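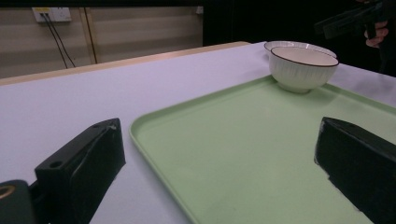 最終更新:10月 午後9時30分

10月の日記
書いた人:Salim Mfinanga

朝、食器棚の下の段を片づけた。先週から扉が閉まりにくくなっていて、奥で何かが引っかかっているのはわかっていた。しゃがんで中を見たら、保存容器のふたが一枚、蝶番のそばに立っていた。抜いたら扉は普通に閉まった。それで終わりにしてもよかったが、せっかくなので全部出すことにした。

出したものは、保存容器、すり鉢、使っていない土鍋、紙皿の残り、それからミントグリーンのお盆。お盆は長方形で角が丸く、縁が少し立ち上がっている。Candoで900円だった。買ったときは大きすぎると思ったが、朝食も夕食もこれ一枚で運べるので、今では一番よく使う。棚の下の段に横にして入れると奥行きがぎりぎりで、扉の問題の半分はこのお盆のせいでもあったらしい。これからは冷蔵庫の横のすき間に立てておく。

白い鉢はお盆の上に置いたまま、先に棚の中を拭いた。陶器の深めの丸い鉢で、口のところに細いこげ茶の線が入っている。外側には縦に浅い溝があって、洗うときに指がすべらないのがいい。内側は何の模様もない。うどんにも煮物にもヨーグルトにも使っている。前はUmuraの丼を使っていたが、重いので母に譲った。母は今もそれで雑炊を食べているそうだ。

棚板を拭いたら、ふきんが茶色くなった。醤油の瓶の跡だと思う。輪の形に固まっていて、水だけでは落ちず、重曹を溶かしたぬるま湯を含ませて30分置いた。その間に洗濯物を干した。曇っていたが風はあった。戻ってこすったら、跡はほとんど取れた。奥の角に一か所だけ黒ずみが残っている。そこはもうあきらめて、土鍋を置いて隠した。

保存容器は、ふたと本体を全部合わせてみた。合わないふたが2枚出た。どちらも本体のほうを割ったか、人に貸したまま戻っていないかのどちらかだが、覚えていない。捨てた。紙皿は袋が破れていたので、輪ゴムで留めて上の段に移した。

昼は冷凍のうどんをゆでた。ねぎがなかったので、卵とわかめだけ。つゆが薄かった。つゆの瓶がもう終わりに近く、足りない分を醤油で足したのだが、それでも薄かった。食べ終わってから、戸棚に新しいつゆが一本あるのを見つけた。片づけの途中で自分がそこに移したものだった。

午後、Plirkelの棚用シートを敷いた。前から買ってあって、袋のまま引き出しに入れてあったもの。はさみで切ると端が曲がるので、定規を当ててカッターで切った。一枚目は寸法を間違えて短くなり、手前に指二本分の板が見えている。二枚目はうまくいった。短いほうを上の段に回したので、立って見る分には気にならない。シートの模様は灰色の格子で、もう少し明るい色にすればよかったかもしれない。

並べ直した順番を書いておく。また忘れるので。
下の段の左、土鍋とすり鉢。
下の段の右、保存容器。ふたは立てて箱に入れる。
上の段の左、白い鉢と小皿。
上の段の右、紙皿、つゆ、乾物。
お盆は冷蔵庫の横。

鉢は今まで流しの上の棚に置いていたが、高くて取りにくかった。重ねて下ろすときに縁をぶつけそうで、いつも気になっていた。今の場所なら腕を伸ばさなくても届く。流しの上には、あまり使わない花瓶と水筒を置いた。

夕方、Mollelまで買い物に行った。ねぎ、豆腐、鶏のもも肉、重曹。レジの前で牛乳を思い出して戻った。帰り道は暗くなるのが早くて、もう長袖の上に一枚いる。玄関の電球が切れかけているのも思い出したが、電球は買っていない。型番を紙に書いて財布に入れておくことにする。前にもそう決めて、紙をなくした。

夜は鶏と大根の煮物。大根は先週の残りで、切り口が少し乾いていたところを落とした。鉢によそって、お盆にのせて居間まで運んだ。汁を多めに入れても、縁があるので床にこぼす心配が少ない。煮物は昨日のものより味がしみていた。火を止めてからしばらく置いたのがよかったようだ。残りは保存容器に入れた。ふたはすぐ見つかった。

食後、流しの排水口も掃除しようかと思ったが、やめた。来週やる。土鍋は鍋の季節になる前に一度おかゆを炊いておくこと。説明書がどこかにあるはずだが、今日の片づけでは出てこなかった。

明日は図書館に本を返す。一冊はまだ半分しか読んでいないので、延長できるか聞いてみる。

このサイトでは、表示設定を保存するためにクッキーを使用しています。閲覧を続けると、使用に同意したものとみなします。

© Salim Mfinanga | お問い合わせ | ページの先頭へ戻る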